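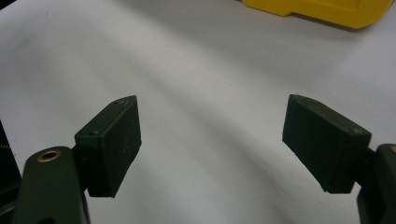
The long wait for a grid connection at Pludton

March 2, 2024

The turbines at the Pludton wind farm have been standing since October. The substation is finished, the access roads are graded and the 71-kilometre transmission line to Flisero has been strung for most of its length. What the project lacks is permission to export at full capacity, and its owner, Ritier Energy, does not expect to have it before the end of next year.

The constraint lies at the Flisero end. The terminal station there was built to serve an aluminium smelter, and its two transformers were sized for a steady load flowing in one direction. Wind generation reverses that flow for long periods, particularly overnight, when regional demand is low. Protection relays set for the old arrangement would read some of those conditions as a fault.

Replacing the relays is straightforward. Modelling their behaviour takes longer. Each generator seeking a connection must supply a dynamic model of its plant, and the network operator runs it against the models of every other generator in the area. When one proponent changes an inverter or revises a control setting, the studies for those behind it in the queue may have to be repeated. Pludton has been through the process three times.

Voltage control is the harder question. The line is long and lightly loaded for much of the year, and its capacitance pushes the voltage up at the receiving end. Ritier first proposed a shunt reactor. The operator asked for a synchronous condenser, a spinning machine that absorbs or supplies reactive power and adds inertia as well. It costs a good deal more and has a manufacturing lead time of 10 months, with civil works on top.

The Kingi solar project, eight kilometres south, has applied to connect to the same line. A shared condenser would lower the cost for both, but the connection rules assign each obligation to a single licence holder, and the two companies have yet to settle who would own the machine or pay for its outages.

Until then Pludton will run under an interim limit, with output curtailed whenever the Flisero voltage approaches its upper threshold. Ritier's operating plan allows for 3000 hours of restricted generation in the first year. The limit will be reviewed after commissioning tests on the second transformer.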